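Two lighthouse novels and a very long bus ride

I've been on a proper reading streak, and I need to tell somebody, so it's going to be you lot.

It started with Fluma, which I picked up for the cover (a wash of grey-green with a single lit window, I am that easy to please). It's a novel about a woman who takes over the weather station on an island after the last keeper leaves, and for the first 60 pages hardly anything happens. She paints a door. She writes down the wind. She finds a tin of buttons and sorts them by size, then by colour, then puts them all back in a muddle. I was completely gripped! I know that sounds daft, but the writing is so patient and so funny in a dry sort of way that I'd have happily read another chapter about the buttons.

Then the letters begin. Somebody on the mainland is writing to the old keeper, not knowing he's gone, and she starts answering in his name. You can feel the trouble coming from miles off and it still made me gasp out loud when it came. I won't say more. The last letter is 2 lines long and I read it over and over.

Straight after that I went for Kerenel, which is a different beast altogether: a great big brick of a family saga, 844 pages, set in a fishing town on a made-up bit of coast. I'd been putting it off for ages on account of my wrists. What finally did it was a long coach trip to see my sister last September, when I packed it as my only book so I'd have no way out, got as far as the second funeral and then, to my shame, left it in her spare room. She posted it back with a biscuit wrapper as a bookmark, and it has sat on my shelf looking hurt ever since.

Well, I went back to the beginning and this time I flew through it. There's a family tree at the front and you will need it, as three generations of men are all called Urban and the author takes great delight in not telling you which one has just walked into the room. The middle Urban is my favourite. He's a hopeless boatbuilder and a wonderful liar, and his chapter about selling the same rowing boat to both of his brothers is the best thing I've read this year. The bit with the lighthouse inspector runs it close, mind.

If I'm being picky, the section in the city drags. Everyone goes indoors and has opinions. I missed the sea, I missed the gulls, and I wanted the aunts back (the aunts are magnificent). But stick with it, the last hundred pages pay you back for every one of those dinner parties.

What I loved about reading the two so close together is how differently they treat being alone. In Fluma it's something you can settle into, like a chair. In Kerenel the whole town is packed in on top of each other and half of them are lonelier than she is, poor things.

I read most of the ending over breakfast, much later than anybody should be having breakfast.

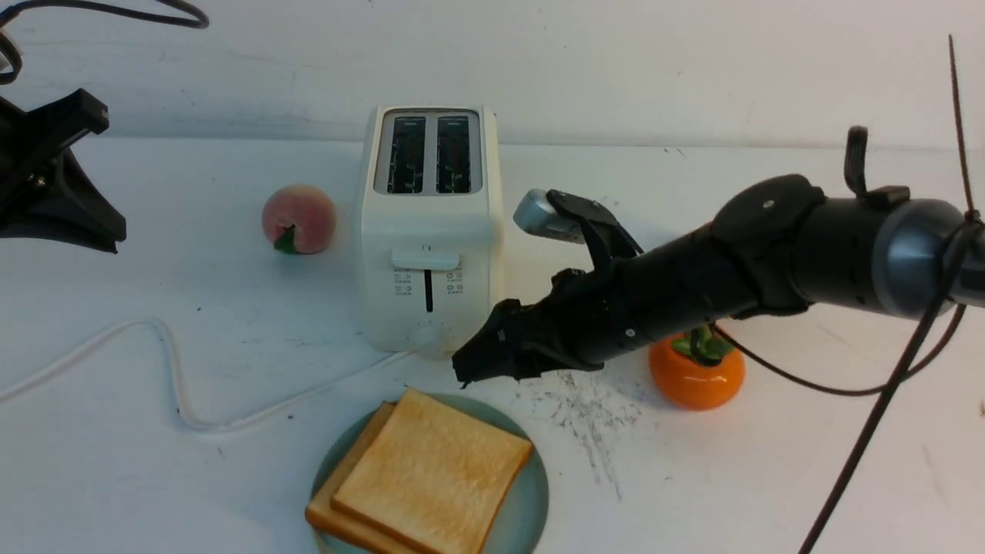
Toast and fruit, the reader's friends.

Next up is Fulalus, a slim one about a mapmaker who loses his sight, first published in 2000 and just out again with a new introduction. I've read the opening page standing up in the hall with my coat on and it's already lovely. After that I'm open to ideas, so if you know of any more good books with islands in them, or bad-tempered aunts, or ideally both, pop them in the comments and I'll add them to the pile!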